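Small Stuff on a White Floor: My Tabletop Styling Project

6 min read

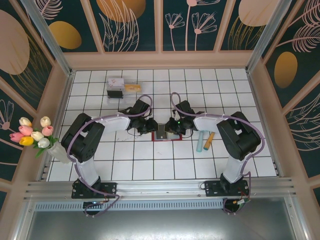

The tile surface with the tulips, the lidded container and the two markers.

So for my final project in the Objects and Spaces class at Detton I picked what I thought was the easiest topic on the list. Arrange everyday things on a plain surface and write up what you learned. Easy, right? I figured I'd be done by Sunday and have the rest of July to myself. I was still moving a vase back and forth three weeks later.

The assignment sheet asked for a "small still arrangement using found or borrowed items" plus 800 words of reflection (I know I'm over, sorry!). I wanted white tile because I liked how clean it looks in kitchen magazines, and also because I already had access to a tiled surface and I didn't want to spend money on a backdrop. My whole budget was $20 and most of it went on the flowers.

The tulips

They're artificial, in a clear vase, and I love them way more than I expected to. I went to Bramwell for them because they have that long aisle of fake stems at the back of the store. I ended up with a mix of cream-white and pink and then one yellow. The yellow one was kind of an impulse grab at the register and I nearly left it out, but my classmates kept pointing to it in the first critique, so it stayed.

I put the vase way over on the left, partly hanging over the edge of the floor. My first layout had it smack in the middle and everything else looked like it was apologizing to it. Moving tall things to the side is the oldest advice in the course reader and I ignored it for a week. Anyway, fake flowers need fluffing. You have to bend every stem a little or they all stand up straight like pencils. I spent a whole evening on that.

The container and the yellow-orange thing

Toward the back there's a clear plastic container with a white lid, and the lid has a little pink design on it. I chose it for the pink! It picks up the pink tulips without being too matchy. It also has a dark band around the lower part, and I went back and forth on whether that was too heavy. I think it helps keep the container from disappearing into the white, but one of the written comments I got said the band was "the loudest thing back there," so I guess it depends who you ask.

Next to it is the small yellow-orange piece, and both of them are over a transparent tray. The tray was a late addition. Before that the two items looked like they'd been dropped off separately, and the tray pulls them together even though you hardly notice it. If I did this again I'd look for a tray with a slightly thicker rim. I tried one from Idine that was frosted and it looked gray and sad on the tile, so back it went.

The markers

I wanted something low and a bit casual on the right to balance the tall vase. I tried a spoon, a folded napkin and a ball of string, and hated all of them. Then I tried markers. One is light blue and the other is tan wood with a blue tip, and they lie on a diagonal, close together but at slightly different angles. When I had them perfectly parallel they looked like a store display. Turning one just a hair fixed it.

The blue is the only cool color I planned for in the whole set. I worried about that a lot and then stopped worrying.

The pad

The small rectangle with the red border and dark gray center sits flat on the tiles and gives the middle some weight. Red was a risk next to pink. I still can't decide if I like it. My instructor's note just said "keep," so it's kept.

What I'd change

Scale, mostly. The tulips are big and bold and everything else is pretty small, and I could have used one medium-sized thing to step down from one to the other. I had a Zekum mug in mind but it wouldn't fit the colors.

I also should have made more sketches. The course asks for 3 and I did exactly 3, all on the same afternoon, and they're basically the same drawing. The layout I ended up with isn't in any of them.

Grout lines! Nothing in the reader mentions grout lines. If you put something almost lined up with a tile edge, your eye goes right to it. Either line it up properly or turn it enough that it looks like you meant it.

Materials list and the sketches are in the appendix. The Bramwell receipt is in there too, folded in half because it's very long.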